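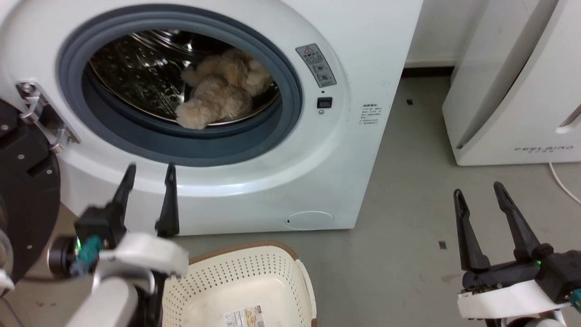 Plush toy in a front loader.

Laundry Claims: Your Questions
Lustholm Home Pages

Does hot water kill every germ?
No. Detergent and rinsing do much of the work. We wash most things at 40 degrees and distrust any label that says "sanitizes" without saying how.

Are Trorum pods better than powder?
We couldn't tell them apart on our test towels. The pods cost 27 cents a load and the powder 20. Draw your own conclusion.
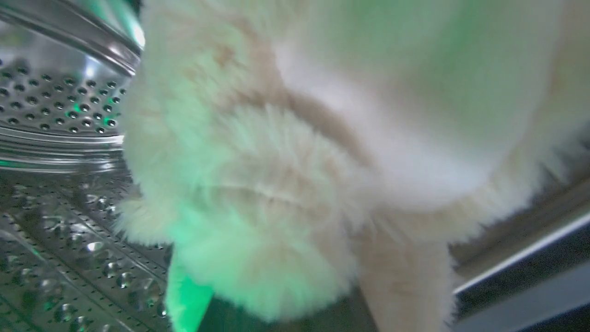
Long pale fur against the drum.

Do wool dryer balls cut drying time?
Zadosside claims 37 percent. We asked in March how that was measured and are still waiting. 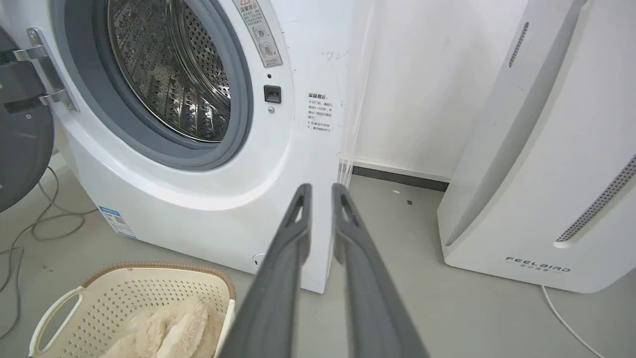

Issue 27, page 40

Is vinegar a fabric softener?
People swear by it. We noticed a smell and not much else. Check your machine's manual first, as some makers warn against it.

Should I pay for the MacLeod "deep clean" plan?
Ask what it includes. When we did, we were told to run an empty hot cycle. You can do that for free.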